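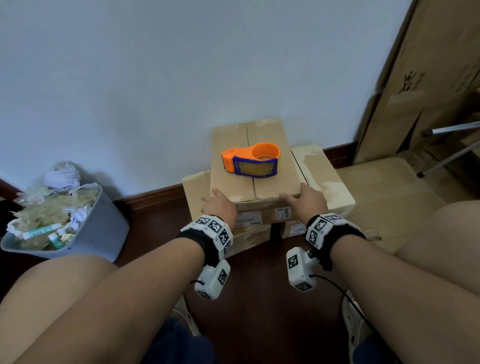
6 Kartons verschließen und bereitstellen

Ein Karton wird erst verschlossen, wenn er vollständig gepackt und die Packliste abgehakt ist. Die beiden Deckelklappen müssen ohne Druck aneinanderstoßen. Stehen sie hoch, ist zu viel im Karton; sinken sie ein, fehlt Füllmaterial. Geklebt wird zuerst die Mittelnaht, mit klarem Band und in einem Zug. Der Abroller bleibt danach oben auf dem Deckel liegen, damit er beim nächsten Karton gleich zur Hand ist, und beide Hände werden flach auf die vorderen Ecken gelegt, links und rechts der Naht. Gibt der Deckel dort nach, wird der Karton noch einmal geöffnet und nachgefüllt (siehe 6.4).

6.1 Was Sie brauchen

Handabroller mit eingelegter Rolle
eine Ersatzrolle Klebeband
Füllpapier
Stift und Packliste
Versandetiketten, bereits ausgedruckt

Gebrauchte Kartons dürfen weiterverwendet werden, solange die Kanten nicht eingerissen sind. Kratzer, Schrammen und alte Bandreste auf den Seitenflächen stören nicht. Alte Etiketten müssen vor dem Versand abgezogen oder vollständig überklebt werden. Für Kartons, die nur innerhalb des Lagers Tukstead umgestellt werden, gilt das nicht.

6.2 Klebeband einlegen

1. Abroller auf die Seite legen, Schneide vom Körper weg.
2. Leere Rolle vom Kern ziehen.
3. Neue Rolle aufschieben, bis sie am Anschlag sitzt. Die Klebeseite muss beim Abziehen zum Karton zeigen.
4. Bandanfang unter der Andruckrolle hindurchführen und über die Schneide ziehen.
5. Überstand an der Schneide abreißen.

Achtung: Die Schneide ist gezahnt und scharf. Beim Einfädeln nicht mit dem Daumen gegen die Zähne drücken. Abroller nie mit der Schneide nach oben ablegen.

Läuft das Band schief von der Rolle, sitzt diese nicht ganz auf dem Kern. Läuft es zu leicht, die Bremsschraube eine Vierteldrehung im Uhrzeigersinn anziehen. Bei den älteren Gurkon-Abrollern fehlt die Bremsschraube. Dort die Rolle beim Kleben mit einem Finger bremsen.

6.3 Mittelnaht kleben

1. Karton so drehen, dass die Naht vom Körper weg verläuft.
2. Kurze Innenklappen einschlagen, dann die langen Außenklappen.
3. Abroller an der hinteren Stirnseite ansetzen, 8 cm unterhalb der Kante.
4. Band über die Kante und auf der Naht entlang nach vorn ziehen. Die freie Hand hält die Klappen zusammen.
5. Über die vordere Kante hinaus weitere 8 cm nach unten führen.
6. Abroller nach unten kippen und das Band abreißen.
7. Naht mit dem Handballen über die ganze Länge andrücken.

Hinweis: Das Band haftet schlecht auf staubiger Pappe. Deckel vorher mit einem trockenen Tuch abwischen. Feuchte Kartons werden nicht geklebt, sondern umgepackt.

Bei Büchern, Akten und anderen schweren Inhalten wird ein zweiter Streifen über den ersten gelegt. Der Boden bekommt immer zwei Streifen, auch bei leichten Inhalten. Querstreifen an den Seitenkanten sind nur für die Sendungen an Pedwood vorgeschrieben.

6.4 Deckel prüfen

Mit beiden Händen flach auf die vorderen Ecken drücken, danach auf die hinteren. Der Deckel darf leicht federn, die Klappen dürfen sich nicht gegeneinander verschieben. Anschließend den Karton einmal kurz kippen. Wenn innen etwas rutscht oder klappert:

1. Naht mit dem Sicherheitsmesser öffnen, Klinge höchstens 9 mm ausgefahren.
2. Füllpapier in die Ecken geben, zuletzt eine Lage oben auf.
3. Neu verschließen wie unter 6.3.

Das alte Band muss dafür nicht abgezogen werden. Der neue Streifen liegt einfach darüber.

6.5 Etikettieren

Versandetiketten kommen auf die Stirnseite, niemals über eine Naht und niemals über eine Kante. Ein geknickter Strichcode lässt sich nicht einlesen. Gehören zwei Etiketten auf einen Karton, werden sie nebeneinander geklebt und dürfen sich nicht überlappen. Etikett von der Mitte nach außen glatt streichen.

Die Kartonnummer zusätzlich von Hand auf den Deckel schreiben, neben das Band. Auf dem Band verwischt der Stift.

6.6 Stapeln

1. Stellfläche an der Wand frei machen und fegen.
2. Schwere Kartons nach unten, direkt auf den Boden.
3. Kante auf Kante setzen, Stirnseite mit Etikett nach vorn.
4. Kleinere Kartons daneben abstellen, nicht in die Lücke hinter dem Stapel.

Hochkant dürfen nur Kartons stehen, deren Inhalt das verträgt, also Textilien, Ordner und Leergut. Glas und Geräte bleiben liegend.

Vorsicht: Stapel nicht höher als 100 cm bauen. Gekippt wird zum Prüfen nur ein Karton, der noch nicht im Stapel steht.

Der Arbeitsplatz darf zum Verschließen auch der Stapel selbst sein, wenn der untere Karton bereits geklebt ist und eben steht. Auf offenen Kartons wird nicht gearbeitet.

6.7 Abholung

Die Kartons für Lindsay gehen freitags raus und müssen bis mittags an der Wand stehen. Packlisten in das Fach von Mireille Zoubi legen. Fehlende Etiketten druckt Stavros Leka nach, Durchwahl 59. Beschädigte Kartons bitte nicht mit in den Stapel stellen, sondern neben der Tür sammeln und auf der Packliste mit einem B kennzeichnen.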